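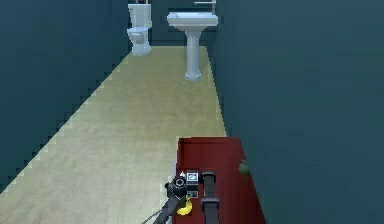 Ticket: simulator seats and second arm, budget query
Opened by: Oľga Vávra
Status: waiting on requester

Hi Marek, thanks so much for your patience while I chased this one down – I know you wanted the numbers in before the quote lapsed.

Pultadard have confirmed the Lultano licence is $2,408 for the year, and that covers 22 seats. The $300 you saw on the first quote was the set-up fee, and they've kindly agreed to drop it. A spare gripper would be another $600.

My own feeling, for what it's worth, is that we should keep on with the bathroom pick-up tasks in the simulator and leave the second arm until November, when Vilém's new budget opens. The colour of the money matters, I'm afraid!

Could you let me know which cost centre to use? I'll leave the ticket open until I hear from you.

Cheers,
Oľga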